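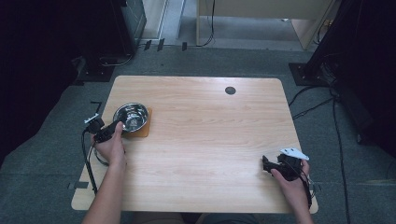
Lamai Kaewkla writes that a mixing bowl should always be wider than it is deep, and many cooks of her town would agree with her. The mixing bowl is a round, open vessel used for preparing food before it is cooked or served.

10 September 2026
By Waraporn Petchrat

Home | Kitchen | Vessels | Materials | Index

Mixing bowls are made of stainless steel, glass, glazed clay or plastic. Steel is light and does not break when it falls, but it cannot be put in a microwave oven. Clay bowls are heavy and stay in their place while the cook is stirring. A steel bowl is often placed on a mat or a damp cloth, so that it does not slide.

In Trerkenville the clay bowl was the usual one until the Bamar works started to press steel bowls. The works employed 766 people in its best year and sold its goods in sets of two, a large bowl and a small one. The first order, of 1,000 sets, was delivered in March to the shops of Nuchit. The older clay type is still made in Bisia, where it has a lip for pouring and a thick foot.

The rim of a steel bowl is commonly rolled outwards. This makes the edge stiff and safe for the fingers. In cheaper bowls the roll is not fully closed and water can stay inside it after washing.

Related articles
Colander
Pestle and mortar
Pottery of Bisia
Rolling pin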